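How Two School Districts Became One Payroll

Kemeys and Pinus shared a bus garage for years before they shared a superintendent. The merger of the two districts took effect in July, and most of the public argument beforehand concerned the name and the high school mascot. The harder work was in the salary schedules.

Each district placed teachers on a grid of steps (years of service) and lanes (credits and degrees). Pinus had 27 cells in its grid. Kemeys had 58, many of them added during contract talks and never removed. A teacher with a master's degree and nine years of service could sit in a different lane depending on which side of the county line she had been hired.

The joint office rejected a straight average. It adopted a hold-harmless rule instead: every employee moved to the nearest cell on the new grid that paid no less than the old one. Of the 116 certified staff, 91 moved without a manual review. The rest had split assignments, outside credit that one district had honored and the other had not, or gaps in service.

Records caused most of the delay. Kemeys kept personnel files in Reseo, a database it had licensed for attendance and later stretched to cover contracts. Pinus used paper. Transcripts were rekeyed by hand, then checked against state license records. The final placement list was signed on 17/05/2022.
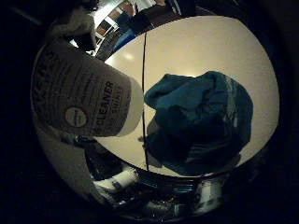
Can a teacher appeal a placement after the list is signed?

An appeal goes to the personnel office in writing, with an official transcript or a service letter attached, and a change applies from the next pay period.

Back pay is handled separately, under the contract that was in force when the error was made. The Uvau district, to the north, is reading the Kemeys and Pinus agreement ahead of its own talks. Its grid has no lane for credits earned beyond a master's degree, so the conversion table would need at least one more column.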